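Storing and sorting a play kitchen when the food goes everywhere

Asked by grarnach_mom, Oct 1, 2022
Tags: toys, small spaces, pretend play

We finally put together a play kitchen for my two girls and they LOVE it. They cook before breakfast, they cook after dinner, I have been served banana soup more times than I can tell you. It's a mix of hand-me-downs and things we picked up one at a time, so nothing really matches, and I kind of like it that way. Bananas, a strawberry, a slice of orange, a ketchup bottle, a plate, a mug, a cup, a mint-green colander with a spatula in the same color, a couple of black pots, and a little toaster oven in black and silver that is the star of the whole thing.
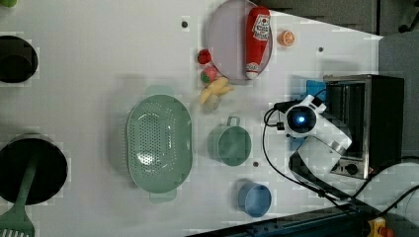 My trouble is cleanup. Right now everything goes into one deep bin, and to find the strawberry they tip the entire bin over. We live in an apartment and the play corner is 40 inches wide, so I can't do one of those big wall units with twelve drawers. The girls are 3 and 5. The older one can sort, the younger one mostly throws (cheerfully!).

What I'd love to hear is how you divide things up. Food in one place and dishes in another? By color? Do the pots stay out all the time? And how do you get a 3-year-old to put a banana back where it came from? I'm happy to sew or paint or drill something if it comes to that. I have a free weekend and a lot of energy for this!

Rafia Rajput
Member since May, 156 posts

Oh, I love this question, I have rearranged ours so many times! I run a small home daycare, so picture your problem with six kids in it.

Split it into food and "stuff you cook with" and stop there. I tried fruit, vegetables, bread, drinks, all in separate baskets with little labels, and it lasted one morning. Two groups is plenty for a 3-year-old. The food goes in something shallow. Shallow is the big one! If they can see every piece from above, they don't have to dump it. I use a baking tray with a rim, and the kids slide it in and out of the shelf like it's going into a real oven.

Then let the dishes do some of the storage for you. Your colander would be perfect for this. Ours is the fruit bowl when play is over, so putting the fruit away is part of the game — you're "washing the berries" and then they're already where they live. The spatula stays in a pot and the cup goes next to the mug. I don't nest everything tightly, because little hands can't get it apart again and then I'm the one being called over every two minutes.

For the toaster oven, give it one spot and don't move it. Everything else gets arranged from there. I put a strip of painter's tape on the shelf so the kids know where it goes when somebody has carried it off to the couch. 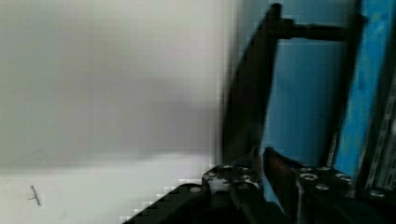

Also, leave some of the surface clear. I know it's tempting to set the whole kitchen out so it looks pretty (I do it too, first thing in the morning with my coffee), but they need a patch of open counter to work on. When ours is too full, the food ends up on the floor before anybody has cooked a thing. I keep 21 pieces of food out and the rest sit in a closet. Every few weeks I swap a handful, and you would think I'd bought a new set. The squealing over a plain old lemon!

As for the banana going home, I sing. It's a terrible song and it works better than asking. If you do paint something, trace around the plate and the pots right on the shelf liner and let your 5-year-old fill in the shapes. She'll boss her sister into using it, I promise. Come back and tell us what you build!

avside_dad

one bin is fine, just get a shorter bin. ours is a dish tub

Carvalho77

Agree with Rafia about the tray. We have a narrow spot too and I put up two rails from the hardware store with S hooks, low enough for the kids to reach. Anything with a handle or a hole can hang, so your colander might work if one of the tabs has an opening, and maybe the spatula. It gets the big flat things out of the way and the tray holds the small food. Check for studs first, mine came down the first time and took some paint with it.

My son likes hanging things up more than he likes cooking. Some nights he hangs it all, takes it all down and starts over.

grarnach_mom

Rafia, thank you, this is so helpful! The tray idea is happening tonight. I have an old cookie sheet that should fit. And Carvalho77, I went and looked at rails and now I want to hang everything in the apartment. Will measure the wall tomorrow and post again when it's up.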